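4. Setting up your rinse station

Okay, so you've unpacked the Ukach water filter and you're itching to fill it. Hold on a minute! I skipped this section the first time and my tea tasted like a garden hose for most of August.

4.1 Pick a spot with a flat top, close to the sink but out of direct sun. Mine sits under the window in Carnham and I had to hang a dish towel to keep the light off (algae loves a sunny tank, ask me how I know).

4.2 Soak the new cartridge in cold tap water. I leave it in for 46 minutes, which is just how long my favorite radio show runs. Longer is fine.

4.3 Shake the cartridge gently, then push it into its seat until you feel the click. If there's no click, pull it out, turn it a little and try again. Please don't lean on it!

CAUTION: Cold water only. Hot water ruins the cartridge, and a new one from the Xie range costs me more than a decent lunch.

A cup held above a black tabletop, and a board lying on one:
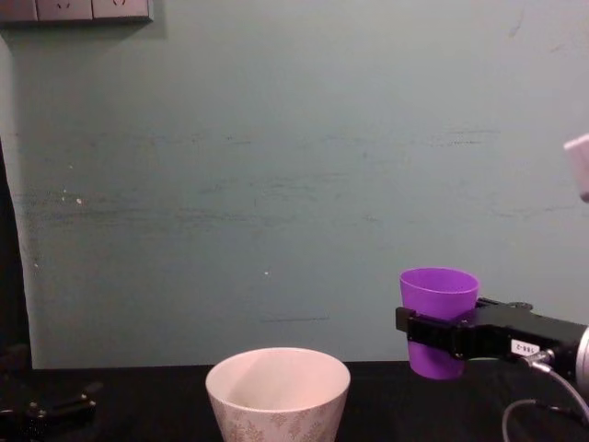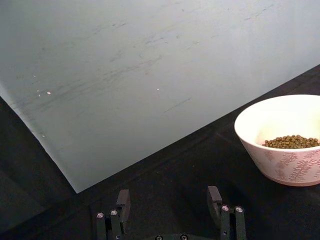

4.4 Fill the upper tank to the line and let it drain all the way through. Pour that first batch on your plants. Gray water with specks in it is only carbon dust, so do a second batch, and a third if you still see any.

4.5 Set the counter on the lid to 100. It drops by one with each fill, and when it hits zero you swap the cartridge. I used to set mine to 200 to save money. Bad idea, the water slowed to a trickle well before that.

NOTE: If you're going away for more than a few days, empty both tanks and leave the lid off. Keep the damp cartridge in a clean bag in the fridge, and soak it again before you put it back.

Comments

Dénes Kozma: No click on mine either until I took the rubber ring off and put it back the other way up. Maybe add that?

Kam-wah Hsieh: Our water in Jaridthorpe is really hard and I needed four batches before the specks were gone. Tastes great now!

Dénes Kozma: Is it okay to use the fridge bag trick for a whole month?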